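NOTAS DE LA PONENTE
Sesión 4: Conservación preventiva en archivos municipales de tamaño medio
Zanele Motaung, Servicio de Archivo de Prerkwood
28/03/2025

Duración prevista: 22 minutos, más el turno de preguntas.

Apertura

Saludar a la presidencia de la mesa y a los asistentes. Agradecer la invitación en nombre del Servicio de Archivo. Señalar que la intervención se limita al depósito en papel; los fondos fotográficos se tratarán en la sesión de la tarde y conviene remitir a ella cualquier consulta sobre negativos.

Presentar el punto de partida. El Servicio custodia documentación administrativa desde la constitución del municipio: libros de actas, padrones, expedientes de obras, registros de aguas y una serie de planos de gran formato que llegó por transferencia de la antigua oficina de catastro. El inventario actual recoge 2,000 cajas normalizadas. Aclarar que la cifra no incluye los planos, que se describen por unidad.

Diapositiva 2. Condiciones ambientales

Exponer el criterio seguido: estabilidad antes que valor ideal. Durante años se intentó mantener el depósito en un punto fijo de temperatura y humedad, y el equipo de climatización, sometido a arranques continuos, producía oscilaciones diarias más perjudiciales que una deriva estacional lenta. La norma interna vigente admite una variación gradual entre invierno y verano y fija un límite estricto para el cambio en veinticuatro horas.

Mencionar los registradores Huto, instalados en los extremos de cada pasillo y a dos alturas. Los datos se descargan todos los lunes. Insistir en que la lectura de la balda inferior difiere de la superior y en que ambas deben constar en el parte. 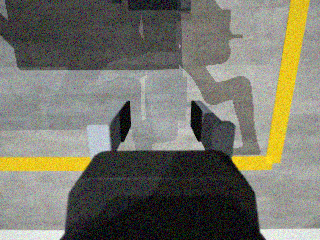
Pasar a la cuestión de la humedad en los muros. El depósito comparte pared medianera con un edificio sin uso, y en la cara norte se detectaron eflorescencias a la altura del zócalo. Se retiraron las estanterías de esa pared hasta dejar un paso practicable y se trasladaron las cajas al pasillo central. La intervención de albañilería sigue pendiente de licencia. No anticipar plazos si se pregunta por ello.

Diapositiva 3. Polvo y limpieza

Recordar que el protocolo anterior preveía una limpieza general al año. El protocolo actual divide el depósito en sectores y asigna uno por quincena. La aspiración se efectúa con filtro de alta eficiencia y boquilla de cerdas blandas; queda excluido el uso de paños húmedos sobre cualquier contenedor.

Explicar el orden de trabajo: primero la parte superior de la estantería, después las cajas, una por una, y por último el suelo. Las cajas se abren únicamente cuando presentan deformación, manchas o indicios de actividad biológica. En tal caso se rellena la ficha de incidencia y se trasladan a la sala de cuarentena en bandeja cerrada.

Leer despacio el siguiente párrafo, que suele suscitar preguntas:

«La limpieza mecánica del documento corresponde al personal de conservación. El personal auxiliar limpia contenedores y mobiliario, y no interviene sobre las hojas, aun cuando la suciedad parezca superficial».

Diapositiva 4. Sustitución de contenedores

Describir la campaña de reencajado. Las cajas procedentes de las oficinas municipales son, en su mayor parte, de cartón con reserva ácida y grapas metálicas. Se adoptó el modelo Sethi, sin grapas, con solapa frontal y reserva alcalina. El ritmo fijado fue de 100 cajas mensuales, con dos personas a media jornada.

Detallar las operaciones por caja: retirada de clips, gomas y fundas plásticas; comprobación del orden original; colocación en carpetillas de cuatro solapas; signatura a lápiz en la carpetilla y etiqueta en el lomo de la caja. El lápiz ha de ser blando. Las etiquetas impresas de la primera remesa se desprendieron en el pasillo 3 y hubo que repetirlas.

Indicar que aparecieron 116 expedientes fuera de su serie. Se optó por no reubicarlos durante el reencajado: se dejó testigo en ambas posiciones y se abrió una relación separada, que el área de descripción revisará a partir de abril.

Diapositiva 5. Puesto de trabajo y manipulación 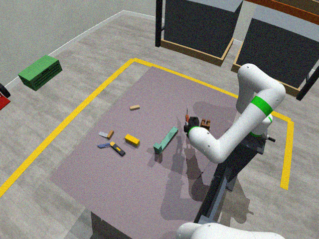

Brazo robótico blanco con detalles verdes sobre una superficie de trabajo con herramientas pequeñas y bloques. Imagen generada por ordenador.

Requisitos del puesto: superficie despejada antes de abrir cada caja, altura regulable, luz indirecta y ausencia de bebidas en toda la sala. Los planos se manipulan siempre entre dos personas y se trasladan sobre un soporte rígido mayor que el propio plano. Los guantes de algodón se reservan para materiales con emulsión; para el papel se recomiendan manos limpias y secas.

Diapositiva 6. Transporte externo

Resumir el convenio con Kurkier para los traslados al taller de restauración. Embalaje por el Servicio, precinto numerado, trayecto sin paradas y acta de entrega firmada en origen y en destino. El seguro cubre de clavo a clavo. Subrayar que el acta debe recoger el estado de conservación de cada pieza, con fotografía del anverso y del reverso.

Si queda tiempo, comentar el caso del libro de actas con la encuadernación desprendida, que viajó en caja a medida. Si no, pasar directamente al cierre.

Cierre

Reiterar el ofrecimiento de compartir las fichas de incidencia y el calendario de sectores con los archivos que lo soliciten por escrito. Dar paso a las preguntas.

Posibles preguntas: coste por caja (remitir al anexo económico); desinsectación por anoxia (el Servicio no dispone de equipo propio); digitalización de los padrones (competencia de otra área, con calendario aún sin aprobar).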